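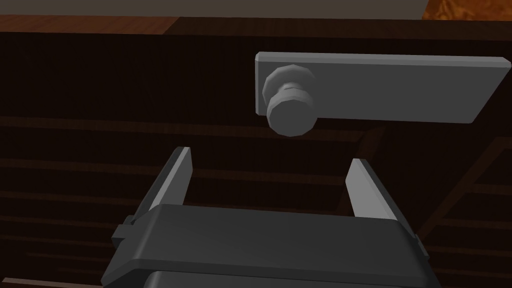 Clindesberg Community College
Department of Local History
Course Handout, Unit 2: Reading Parish and Town Registers
Instructor: Nomvula Nel

Purpose of this unit

This handout accompanies the second lecture and should be read before the reading room session. Students are expected to be familiar with the terms below and to bring a printed copy of the handout to class.

1. What a register is

A register is a running record kept by an office in the order in which events were reported to it. The order of entry is therefore the order of reporting. A child born in winter may be entered in spring if the family lived far from town or the roads were closed. Students who assume that the entry date is the date of birth will build errors into every later step of their work.

Most registers give the name of the person, the name of the person reporting, the date of entry and the signature or mark of the clerk. Older volumes often leave out the occupation. Later volumes usually have a printed column for it, although clerks did not always fill it in.

2. Names and spelling

Spelling was not fixed. The same family may appear under several spellings in one volume, sometimes on facing pages, depending on who held the pen. When copying an entry, write the name exactly as it stands. Place the modern form in square brackets after it. Do not correct the original, even where the mistake seems obvious.

First names were often repeated within a family. Where a child died young, the next child of the same sex was frequently given the same name. Two baptisms under one name do not prove that the clerk made an entry twice. Check the burial register for the years between.

3. Abbreviations

Clerks shortened common words to save time and paper. A raised letter at the end of a word usually shows that the middle has been left out, as in "Wm" for William. A straight line over a letter often stands for a missing m or n. Expand abbreviations in your working copy and underline the letters you have supplied.

4. The Ponce volumes

The session will use the Ponce volumes, a set of town registers named for the street on which the old record office stood. The set contains 3000 entries. The index was prepared much later and follows modern spelling throughout, so a search under the older form of a name will often fail. Use the index as a starting point and confirm each result in the volume itself.

Page 31 of the first volume was bound out of order. It belongs with the burials and should be cited there.

5. Assignment

Choose two entries from the Ponce volumes that concern the same household. Copy both in full, following the rules in sections 2 and 3. Add a short statement, no longer than one page, explaining how you know that the household is the same and what remains uncertain.

Written work is due at the start of class on Thursday, May 3, 2018. Late work requires the written consent of the instructor.

6. Reading room rules

Pencils only. Bags and coats are to be left in the lockers. Volumes must stay on their foam rests and may not be leaned on or stacked. Requests for copies are made on the green form at the desk.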